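Chapter 7
Worn Fingers, Clean Logs

Most fault reports on grippers blame the software first. Readers should distrust this habit, and the authors include themselves among the offenders. A gripper finger is a cheap block with a soft pad stuck to it, and pads come away.

The Lidholm trials, run by Ainhoa Pacheco and Aled Gape, are a fair place to begin. Over 407 attempts at hanging kitchen tools on a rack, 108 were logged as "operator error". Pacheco doubted the figure. The log had no entry for the state of the pads, so a slip caused by a bad pad could only be put down to the person holding the gripper. We think she was right to doubt it, though her own explanation is not proved either.
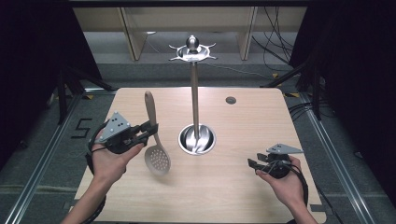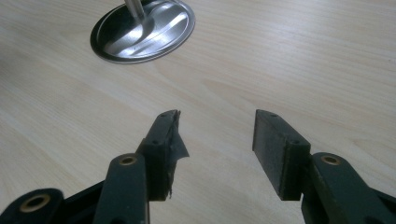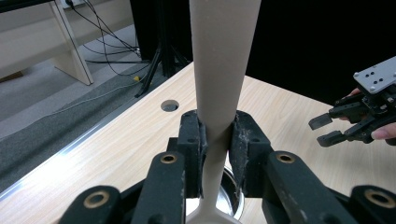 Figure 7.1 Hand-held grippers at the utensil rack. Top: skimmer held by the handle, second gripper open. Middle: open jaws, with padding or tape torn on the left finger. Bottom: utensil clamped at its narrow neck.

A torn pad changes two things: the friction at the grip and the point at which the jaws first touch the handle. Neither shows up in a record of jaw width alone. Cirilo Medrano has argued that a check at the start of each session is enough. We are less sure. A pad may pass at nine in the morning and hang loose by noon, and a signed checklist will say all was well.

7.1 What counts as a fault?

Before reading on, write down what you would accept as proof that a pad, and no other part, caused a drop.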